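Budget the table, not just the arm

Writing this fast, between a vendor call and a budget meeting I'm already late for. So forgive the shape of it.

Every fall it's the same. Somebody gets a number from upstairs, the number looks big, and the whole number goes on the robot. One line on the sheet. Arm, controller, done, go home. Then spring comes and there's an arm on a stand and no money left for anything the arm is supposed to touch.

I have done this. Twice. Once at Carnegie, our old building on the river side, and once here at Didorura, where I should of known better.

My opinion, for what it's worth: stop buying robots first. Price the work first. Write down the objects, the surface, the bins, the light, the hours of a person standing there putting things back. Put money next to each. Whatever's left is your robot money. If that means a smaller arm, fine. If it means one arm and not two, also fine, talk to me in a year.

People hate this. I get it. A purchase request for bins looks silly next to a purchase request for an arm. I sent one up last November, 80 dollars of plastic trays and assorted hand tools, and it bounced 4 times. The arm went through the same day. Nobody upstairs reads past the first page but they will read a line that says "screwdriver" and ask you why you don't already own one.

We do own one. We own a drawer of them, and they're on the maintenance cart, and when the maintenance cart goes to the other end of the building the robot work stops. That is a planning failure. It costs more than a screwdriver.

And the stuff on the table matters more than people buying think. The vendor demo is a cube. Always a cube, or a nice clean can. Your work is not a cube. Your work is a flat carton lying at an angle, a thin tool, something ceramic close by that you'd rather not knock over.

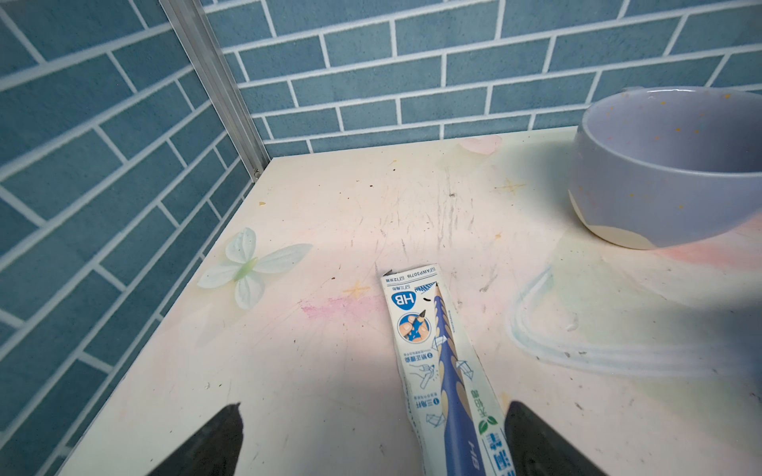
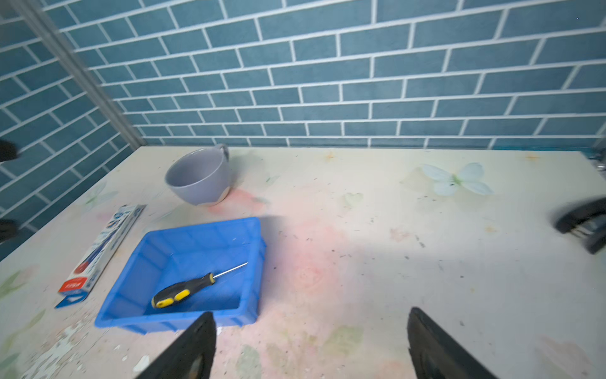 A tool, a bin:
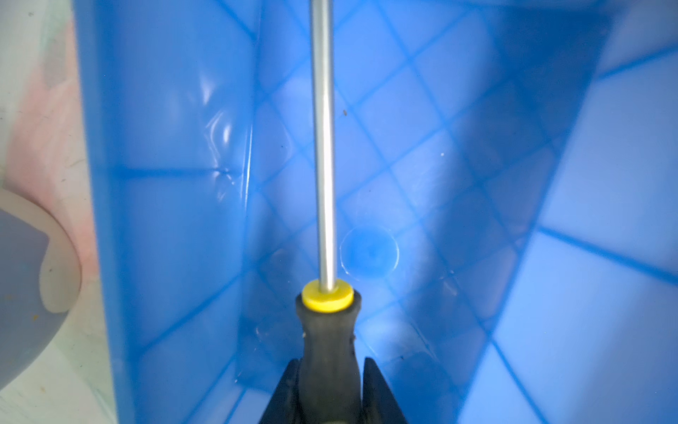
None of that shows up on a vendor quote. The quote says reach and payload and repeatability, and I've never lost a week to any of the three. I've lost weeks to fingers. Wrong width, wrong pad, tips too fat to get in beside something lying flat. Fingers wear, too. They're consumables. Budget them like consumables, with a line that comes back every year, same as gloves and printer paper.

Which brings me to Grana and Silau, the two quotes I've got open in the other window right now.

Grana is the cheaper arm. Fingers included, one set, after that you buy from them and only from them. Silau costs more up front and gives you the drawings so you can make your own. On the first-year sheet Grana wins easy. On a three year sheet it's not close, Silau all the way, at least the way we go through fingers. But our form only has a box for year one! There is literally no place to type the other number. So guess which one gets recomended every time the form is used by someone in a hurry.

Fix the form. That's cheaper than anything else in this piece.

Next thing, spares. Two of everything that can break, and cameras count. A wrist camera is small and it lives exactly where the bumps happen. Cables same. We were down 10 working days over a cable. Not an exotic cable. It was in stock somewhere, just not with us, and the account we needed to order it had lapsed, and the person who could renew it was on leave. Put the cable in the original order. Put two.

Then labor. The biggest one and the one always at zero. Somebody resets the table. Somebody picks the thing up off the floor, swaps the objects, writes down what went wrong. Last spring we logged 105 hours of that against a budget that said none. Those hours came out of somebody's week, mostly mine, and some out of people who had signed up for a different job. If you're planning a cell and the sheet has no person on it, the sheet is wrong. Send it back.

I'll give the other side one fair paragraph. Yes, if you don't grab the big item while the money's there, the money goes away. I know how year end works. An arm in a crate is at least an arm. Bins you can scrounge. People do scrounge, and some good work gets done on kitchen tables with borrowed junk. But scrounging is a cost, it just lands on whoever cares most, and they get tired and then they leave, and you have the arm in the crate again.

What I'd like for the next round is pretty plain. Sheet starts with the work. Fingers and cables on page one. Hours on page one. A column for year two and year three. Arm last, from whatever is left over.

The meeting is Thursday, the real one, today's is just the meeting about the meeting. If you're on the list and you've got a quote with a finger price on it, bring the finger price. I'll bring the cable invoice.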